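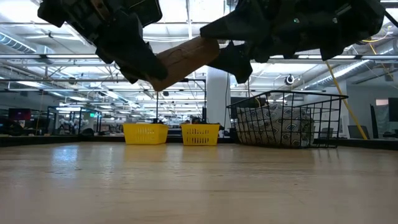 바구니

디쿠츠카 산장은 31년 넘게 문을 열었고, 닫기로 하고 나서는 17일 만에 비워야 했다. 언니가 주방을 맡고 나는 구급 물품을 맡았다. 침대와 난로는 발도비노스에서 가져가기로 이미 얘기가 되어 있었다.

바구니는 노란 플라스틱이 둘, 검은 철망이 하나였다. 철망 쪽에는 무늬 있는 천을 넣었다. 언니는 그 천을 버리자고 했고 나는 가져가겠다고 했다. 전화로 한 번, 계단에서 한 번 같은 얘기를 했다. 결국 언니가 마음대로 하라고 했다.

붕대는 생각보다 오래 걸렸다. 산에서 내려온 사람들은 대개 발목을 감고 며칠 묵었다. 떠날 때 빨아서 돌려주는 사람도 있었고, 감은 채로 가서 나중에 우편으로 부치는 사람도 있었다. 어느 해 5월에는 봉투 안에 붕대와 말린 고사리가 같이 들어 있었다. 아버지는 고사리만 꺼내고 봉투째 서랍에 넣었다.

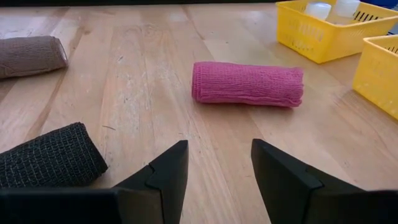

붕대

갈색은 어른용, 분홍색은 아이용, 검은색은 아버지 것이었다. 누가 정한 것은 아니고 그렇게 쓰다 보니 굳어졌다. 나는 열 살 때 분홍색을 감고 여름 내내 마루에 앉아 있었다. 언니는 그때 나 대신 물을 길었고, 그 얘기를 지금도 한다.

분홍색은 한쪽 끝이 조금 벌어져 있었다. 다시 감을까 하다가 그만두었다. 아버지는 붕대를 무릎에 대고 굴려 가며 감았는데, 나는 그렇게 해도 늘 끝이 삐뚤었다.

점심때 언니가 주방에서 나와 장부를 보여 주었다. 겉장에 코덱스라고 적힌 두꺼운 공책이었다. 아버지가 붙인 이름이고 왜 그렇게 불렀는지는 둘 다 모른다. 다친 사람 이름과 날짜, 빌려준 물건이 적혀 있었다. 마지막 번호가 364였다. 그 옆에 '무릎, 검은 것'이라고 되어 있었다.

"이거 아버지잖아."

언니가 말했다. 아버지는 자기 것을 빌리면서도 번호를 매겼다. 반납 칸은 비어 있었다. 언니가 연필을 찾아 거기에 동그라미를 쳤다.
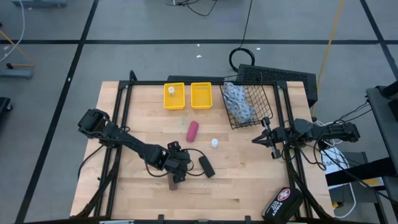
밀로무스행 버스는 네 시에 있었다. 그걸 놓치면 하룻밤을 더 자야 하는데 이불은 벌써 묶어 두었다. 언니는 자꾸 시계를 보았고 나는 약병 때문에 손이 느려졌다. 작은 흰 병 하나는 왼쪽 노란 바구니에 세워 넣었는데, 다른 하나는 아직 탁자 위에 그대로 서 있었다. 오른쪽 바구니가 비어 있었으니 거기 넣으면 될 일이었다. 나는 그 병에 무엇이 들었는지 기억해 내려고 했다.

"소독약이야?"

"아니. 아버지가 귀에 넣던 거."

언니는 그렇게 말하고 신발을 신으러 갔다. 나는 병을 외투 주머니에 넣었다. 내리막에서 병이 열쇠에 부딪혀 소리가 났다. 언니가 뭐냐고 물어서 열쇠라고 했다.

버스는 십 분 늦게 왔다. 우리는 바구니를 하나씩 무릎에 얹고, 철망 바구니는 가운데 통로에 두었다. 기사가 통로는 안 된다고 해서 언니가 자기 것 위에 겹쳐 올렸다. 밀로무스까지 가는 동안 언니는 턱을 그 천에 대고 잤다.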